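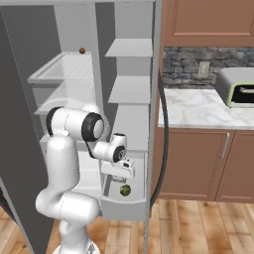

Trudmont plans its kitchen robot purchase, one drawer at a time

The Trudmont meal service has set aside money in its new budget for a robot arm to help stock and unload the refrigerators in its teaching kitchen, and the people doing the planning have decided to spend the winter working in simulation before they sign anything. If all goes well, an order could be placed in January.

Renji Sasaki, who is looking after the project for the service, gave a friendly and very thorough talk on the subject Monday evening, and a good many neighbors stayed well past the coffee to ask him questions. He explained that the team has built a computer model of a home-style kitchen, with cabinets, a countertop and a big two-compartment refrigerator, and that a simulated white arm is being tried out on the sort of jobs the cooks do all day long - reaching into an open drawer toward a single round green vegetable, for instance, with the rest of the shelves there to get in the way of the elbow.

"You learn an awful lot about where to put the base," Sasaki said. "I had it drawn in one spot for weeks, and then we ran the drawer task and I moved it, and then I moved it back again."

The placement matters for the budget as well as for the cooking. A fixed base needs a solid floor mounting and its own power line, and the electrical work alone was quoted at 14 hours of labor. A rolling base would skip most of that, but it costs more to begin with and would have to be parked somewhere when classes are in session, and anyone who has taken a class in that kitchen will know how little room there is to park anything.

Two suppliers are still being considered. Erneren has offered a purchase price that includes the gripper and 2 years of service visits, while Varghese would rather lease the arm and bill for the gripper separately. Sasaki said he likes parts of both offers, and he has asked each company to quote again with spare gripper fingers included, as those were missing the first time (and they do wear down, he added, especially around shelf edges).

The planning list now runs to 392 separate tasks, from pulling out a drawer to setting a jar on an upper shelf, and 61 of them have been marked as must-haves before any money changes hands. Drawers are near the top of that list.

Anyone who would like to see the simulation running is welcome to stop by the Rindach room at 4 p.m. on Monday, when Sasaki will have it up on the large screen and will go through both quotes again for those who missed them.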